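Stollbridge Runner

The Stollbridge Runner is a low-cut sports shoe made by the footwear company Pekbridge. It was designed by Nerys Parry and named after the town of Stollbridge, where the company had its first workshop. The shoe was made for road running, but most buyers wore it as a casual shoe.

Design

The upper is made of suede and nylon mesh, with a rubber sole in one piece. Early pairs had a stiff heel, and many runners complained of it. Pekbridge changed the heel in the second version and made the tongue 4 mm thicker. The laces pass through 12 eyelets on each shoe.

Collaborations

The first joint edition was prepared with Ayala, a clothing shop in Zellemberg, and went on sale on June 16, 2019. It consisted of 3,531 pairs, each with a number printed under the tongue. The price was higher than for the normal model, and this was criticized in some fashion magazines. A second edition with the same shop followed in April of the next year, in 31 stores.

Colors

The normal model is sold in gray, navy and cream. The Ayala editions were named after fruits: "Quince" for the first and "Green Grape" for the second. The latter has a pale green upper and a black sole.
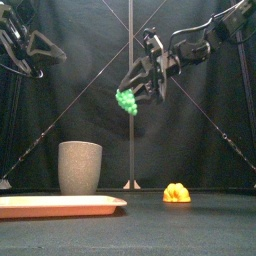

Green toy grapes held in a black gripper.

Production of the cream version was stopped, but it later returned with a white sole.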